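Home Our Work Reports Partners Contact

Progress Report to the Mikari Fund
25 September 2019
By the Dustbridge project office

Dear friends at the Fund,

It is a pleasure to write to you again, and I hope you will forgive a report that runs a little longer than the last one (there is simply more to tell this time!). When you renewed the grant in April, we promised to bring our advice service for locally hired staff at international organizations up to full strength, and I am glad to say we are very nearly there.

As you know, the people who come to us work for bodies that sit outside national labor law, so when a contract ends early or a pension payment goes missing, the ordinary courts can't usually help them. We have now opened 200 case files. Most concern fixed-term contracts, with a good many about dependency allowances, which are worded so differently from one employer to the next that our advisers keep their own glossary.
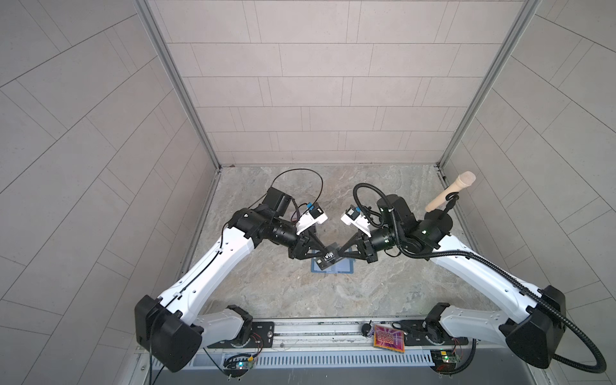
The Sorar desk has been the happy surprise of the year. We expected a slow start and planned for 2 advisers, and by early summer we had to move a third across from Dustbridge to keep up with the appointments. Our partners at Spahić have been generous with their meeting rooms, and they have also helped us put the appeals guide into plain language. It now comes in 4 languages, and the new edition gives filing deadlines on the first page, where people will find them.
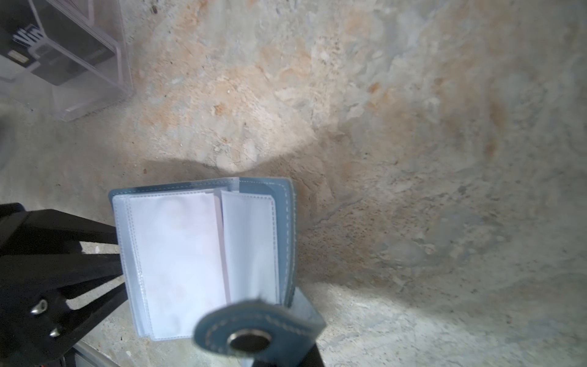

Can former staff members still use the service?
Former staff are welcome for as long as their appeal deadline is open, and we will look at older pension questions case by case.

Spending is within budget apart from translation, which went over when we added the glossary to the guide. We would like to cover this from the travel line, with your agreement. Training is the one piece running behind: 9 sessions were planned and the last of them will be held after the winter break. We will send the revised timetable along with the accounts.

With our warmest thanks,
The Dustbridge project office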